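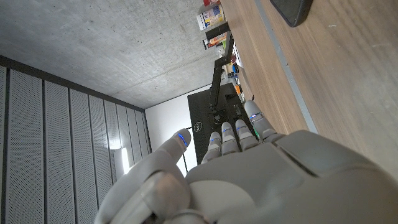

The Long Room at Flero, in Photos
Text by Intan Jugah. Photos by Intan Jugah and Hidayah Menon.

Many people have asked us how the long room looks now, after the work on the walls and the lights. We promised to make a gallery in May and we are a little late with it. The pictures are in the order of a walk: you come in from the stairs, go along the panel wall, and finish at the tables. Click on a picture to see it larger.

For readers who do not know the building, Flero is the former paper store on Baloch Street. The long room is on the second floor and it measures 116 square meters. We use it for work, for meetings and for the evening talks. Before the renovation it had a strong echo, and in the back rows it was difficult to follow a speaker. Most of the work was done against this echo. The rest was paint and electricity.

BEFORE

Old wall, March
The wall on the long side, with the brown paint of the paper store. We found three more colors under it, and the oldest was a nice dark green.

Marks for the rails
Hidayah drew all the lines with a pencil and a long level. The floor is not straight, so she measured from the ceiling.

Boxes from Drelari
The panels came in two deliveries. The second one stood on the stairs for a whole afternoon and we excuse ourselves again to the neighbors on the first floor.

THE CEILING

Bare concrete
We kept the ceiling as it was. It is gray and speckled, with darker spots here and there, and I like it more than I expected. The plan from Gullurico, our architects, had a hanging ceiling in white. It was a good plan, but we wanted the height.

Close view of the concrete
Taken from the ladder. The ceiling was brushed and then cleaned with a soft cloth, nothing more. There is no varnish on it.

Where the ceiling meets the wall
A dark strip runs along the top of the panels. Without it the joint looked unfinished – we tried one week without and then ordered the strip.

THE PANEL WALL

All panels in place
Light gray, standing upright, with dark gaps between them. In the first drawing the panels were lying, like bricks. Standing, they make the room look taller.

The small holes
Each panel is full of fine holes, and the sound goes in there and does not come back so strongly. From a few steps away you do not see the holes any more, only an even gray.

One panel open
Every panel can be taken off for cleaning or to reach the cables. You push at the bottom and lift. Please ask Hidayah before you try it, the clips are stiff.

A panel with a scratch
It happened on the day of the installation. We turned this panel around with another one, so that the scratch is now behind the coat stand. The price for a new one would be 465, and we decided to live with it.

Gap between two panels
Three fingers of my hand fit in it on one side of the room and only two on the other. The old wall has a small belly in the middle and the gaps had to follow it.

LIGHT

Lamps by day
The lamps near the panel wall are very bright. In the daytime one row is enough, also in winter.

Lamps in the evening, 9 p.m.
After a talk, with the chairs still out. The light is white and clear. Some visitors say it is too cold for the evening, and we are looking for a second set of bulbs with a warmer tone.

The switch plate
Four switches, and now they have labels. From the left: stairs, panel side, window side, tables. For two weeks everybody pressed all four.

WHITE WALL AND SCREENS

Plain wall
One wall stayed white and without panels. We need one quiet place for the eyes, and a simple surface where somebody can hang drawings for a few days.

Second coat of paint
Hidayah on the low scaffold, early in the morning. She finished before the first people came in.

Cables behind a monitor
Not a beautiful picture, but several readers wrote to ask how we solved it. The cables go down in one fabric sleeve and then into the channel in the floor. The sleeve has a zipper, and you can open it from the side.

Drawings on the wall
A small exhibition by students, with paper tape. The tape leaves no trace if you take it off within the month.

WOOD

Edge of a long table
The tops are from the old shelves of the paper store, sanded and oiled. You still find numbers burned into some of the boards. The highest we found is 388.

Oil, second day
The table tops had to dry for two nights, with the windows a little open. The smell was stronger than the can promised.

The corner by the window
My favorite place for reading. The wood is lighter there, and I don't know why, perhaps it was always near the sun.

A repair
One board had a crack from end to end. It is closed with two wooden keys, cut by hand, and you can feel them if you move your palm over the place.

PEOPLE AND EVENTS

First talk in the finished room
We put a person in the last row to test the sound, with no microphone. She understood everything except one joke.

Lunch
Soup and bread on the long table. We learned on this day that the table oil does not like hot pots, and there is now a stack of cork mats in the cupboard.

View back to the stairs
The last picture of the walk. From this place you have the full length of the panels on one side and the whole ceiling above you.

NOTES

The room can be used for outside groups of up to 60 people. Please write to Hidayah Menon with the day and the number of chairs. The monitors can be included if you ask before.

About the panels: we receive many questions about the color. It is the standard light gray of Drelari, without any special order. Ask for a sample first, the color on their paper card is warmer than the real one.

You can use the pictures for school work and private purposes. Please write both our names next to them. For printing in larger size, send me a message and I will look for the original file – some of the March photos exist only in small format.

More pictures of the stairs and the courtyard will be added when the railings are painted.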